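**1/** OK, so I finally finished the last chapter of Hunstead on my phone last night, way past my bedtime, and I have a lot of feelings about it, so settle in, this is going to be a long one (sorry in advance to everybody who follows me for bread).

**2/** If you missed it, Hunstead is the little village-building match game from Falteck. You clear tiles, you earn lumber, you fix up the mill and the bakery, and the townsfolk come out and complain at you. I started it in December on a very long train ride and figured I'd be done with it by New Year's. Nope!

**3/** The thing I love most is how forgiving it is. If you run out of moves you can take back your last 2 swaps for free, every single level, no ad and no gems. I've played so many of these where you lose by one tile and a big sad cartoon animal begs you for money.
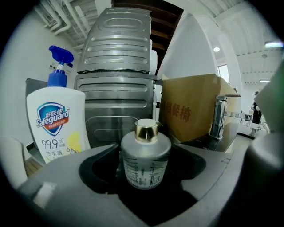

Tahsin Jayasinghe wants to know if the free take-backs still work in the timed levels, where they'd matter the most. They do, but the clock keeps running while you use them, so you have to be quick about it!

**4/** Now for the grumbling. Chapter 9 is a wall. I was stuck on the frozen orchard level for so long that I started seeing pears when I closed my eyes. The trick, in case you're there now, is to leave the ice in the corners alone and work the middle column first - the corners mostly take care of themselves once the pears start dropping.

**5/** Also please, please save your hammers. The game hands you three at the start of each chapter and it's so tempting to use them right away on something silly like a fence. I did that in every chapter up to the orchard and boy did I pay for it.
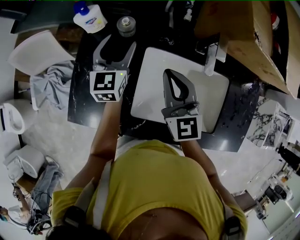 **6/** And if you do run dry, the fishing dock gives you another hammer when you fill the whole basket. It took me forever to notice because the dock is tucked way off behind the church and you have to scroll over to it.

**7/** Money talk. I spent nothing for weeks and then caved and bought the garden pack, mostly because I wanted the gazebo. It comes with 200 coins, and that sounds great until you see what a new roof costs. Buy it for the gazebo or don't buy it.

**8/** My phone is an older one and it did get warm in the big festival levels. Turning off the falling leaves in settings helped a lot, and I didn't miss them one bit.

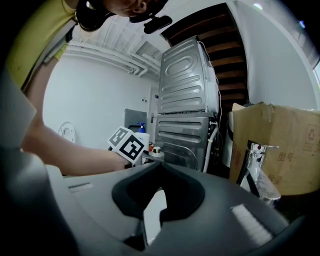
*Yellow short sleeves, with a strap across the shoulder.*

**9/** The music deserves its own post. There's a little accordion tune that plays only when it rains in the village, and I've caught myself humming it in the grocery store. I play everything else with the sound off, so take that as high praise.

**10/** One thing I'd change is the cloud save. It only kicks in when you close the game from the menu, and if you swipe it away like a normal person you can lose a level or two. I lost the whole bridge. I rebuilt the bridge. I like the second bridge better, but still.

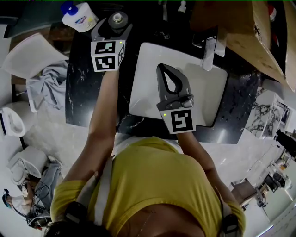 **11/** I do wish there was a way to visit a friend's village, too. You can send hearts back and forth, and that's sweet, but I want to walk around and see where everybody put their gazebo.

**12/** Anyway, I've already started over with the harder tile set and I'm on the second chapter. If you're playing and want to trade hearts, drop your village name in the replies. Mine's Oltotance, with two t's and a very nice bridge.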